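Hastitz Felt Brush and Rail Brush Set, reviewed by Sorcha Nisbet
2020-09-11

I bought this set to replace a MacKinnon brush that had started dropping bristles. The Hastitz comes as 2 pieces, a long brush for the bed of the table and a thin one for getting under the rails. I paid $57, a lot for brushes, and I put it off most of the summer.

The long brush has a curved back and the ends are tapered, so it reaches into the corners by the pockets. The bristles are softer than on my old one. I brush in one direction only, head to foot, and it picks up chalk dust in one pass where I used to make two or three. It has not left lines in the cloth. I have used it more than 20 times now and no bristles have come out.

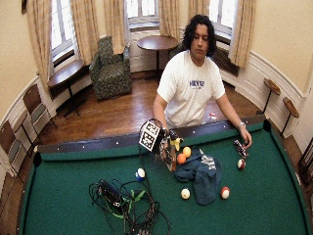

The rail brush is the weaker part. The handle is short and the varnish was rough on one side, so I sanded it. It does get down into the gap where the cushion meets the bed, and a lot of old chalk came up the first time. You still need a vacuum with a soft head afterward or the dust settles right back.

I also tried the Trilus brush that a friend, Sorcha Galbraith, keeps at her place. It costs less and the handle is nicer to hold, but the bristles are stiff and I would not use it on worsted cloth. For a napped cloth it would be fine.

There is no case or hanging loop with the Hastitz. I put a screw eye in the end of each handle and hung them by the cue rack. Don't store either one bristles down, they bend and stay bent.

Four stars. I would buy the long brush again if they sold it alone.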